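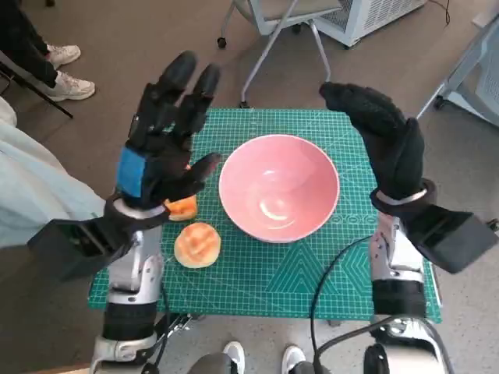 The Clatgate Residents' Association met at Bech Hall on Sunday, June 7, 2026. Minutes of the March meeting were accepted as circulated. The balance was reported as $2,961, with 242 paid memberships. Members considered catering for the Dratcombe picnic and agreed on a bread bun and a piece of fruit per person, with pink bowls like the one on the green cutting mat to be bought for the salads.

Drainage on Clindum Road: letter to council approved, 47 in favour, 9 against.

Meeting closed.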